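Quiénes somos

Inicio > La empresa > Quiénes somos

Drostbridge es un taller de confección y estampación textil para comercios, librerías, museos y ayuntamientos. Empezamos con dos máquinas de coser y una mesa de corte en un bajo alquilado. Hoy ocupamos una nave de dos plantas, con almacén propio, y trabajamos 15 personas.

Fabricamos bolsas, delantales, fundas y saquitos de algodón. El pedido mínimo es de 100 unidades por modelo y color. Para tiradas más cortas ofrecemos la línea Sokard, con medidas fijas y una sola tinta, a partir de 30 unidades.
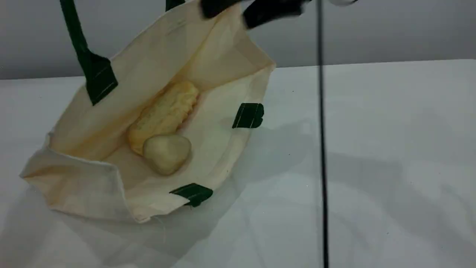

El corte y la costura se hacen en nuestras instalaciones. La estampación se reparte entre la planta baja, donde está la serigrafía, y el taller asociado Cartwright, que se encarga de los bordados. Antes de cada producción enviamos una muestra cosida y no empezamos a cortar hasta que el cliente la aprueba por escrito.

Compramos el tejido en rollo y guardamos una referencia de cada partida, de modo que una reposición pedida meses después se pueda comparar con la entrega original. El algodón sin blanquear varía algo de tono entre partidas. Lo avisamos en el presupuesto.

Cómo trabajamos

El presupuesto se entrega por correo electrónico e incluye tejido, medidas, acabado de las costuras, tintas y portes. Los cambios de diseño posteriores a la muestra se presupuestan aparte. En septiembre abrimos la agenda de la campaña de Navidad, que suele llenarse pronto.

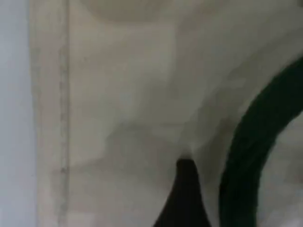

Detalle de una costura en tela beige.

Los recortes se clasifican por color y se destinan a relleno o a trapos de limpieza. El curso pasado entregamos 2,947 kilos a Wadudine, la cooperativa que los recoge en la nave.

Visitas y contacto

Se puede visitar el taller con cita previa, por la mañana. La recogida de pedidos es en el muelle de carga, por la puerta lateral. Para pedir muestras de tejido, utilice el formulario de contacto e indique el uso previsto y la cantidad.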